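February, 10:40 p.m.

I finished the Skuvville loop!! All 22 miles of it, and I still can't sit down without making a noise. I've wanted this one since last summer, when Selorm showed me the trail map at work and said the second half was "mostly flat." Selorm, we need to talk about the word flat.

We set out before it was light, just me and Marthinus, with headlamps and a bag of boiled potatoes (so good with salt, I'm never buying gels again). The first 8 miles were frozen mud and went by fast. Then comes the climb to Menar, 800 feet, straight up through the pines, and the sun came over while we were on it and everything went orange. I yelled. Marthinus kept his head down and kept walking, but he was grinning, I saw him.

Creek crossing after that. I went in up to the shin, of course. Lunch on the rocks at Bolar, two sandwiches each, and then the long stretch home with my left heel complaining the whole way. One blister, pretty small. The gray socks are my favorites now and I want more pairs before spring.
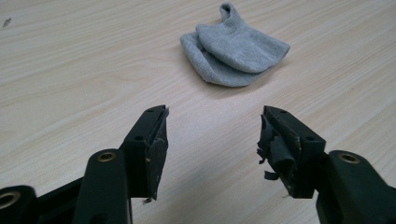
Gray sock, back home on the table.

Soup, bath, more soup. Marthinus already texted asking about the Suvarna ridge in April and I said yes before I'd read the whole message. Need new laces first. And call Mom back tomorrow, I forgot again.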